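Pladstead Names Villanueva Head Coach for Cup Season

PLADSTEAD, August – Pladstead Football Club has appointed Efren Villanueva as head coach of its senior men's team on a two-year contract. He takes over from Jerome Salazar, who moves to the new post of director of youth soccer.

Villanueva, a former defender, spent the past three seasons at Janari, where he coached the team in 80 matches and reached the regional semifinals. His first game in charge will be Wednesday's cup tie at home to Quiambao. Kickoff is at 7 p.m.

"I know a lot of these players from playing against them," Villanueva said. "We gave up too many goals from set pieces last year. We will start there."

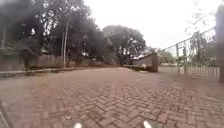
A brick-paved road in a herringbone pattern.

The club has also signed midfielders from Kasuva and Janari on one-year deals, subject to league approval. Both are expected to train with the squad before the cup tie.

Salazar coached the senior team for 100 matches. He will now run all youth squads from under-14 up.

Tickets for Wednesday are on sale at the club office and at the gate. Admission is free for children under 14 with a paying adult. The first 1000 fans through the gate will receive a printed season schedule.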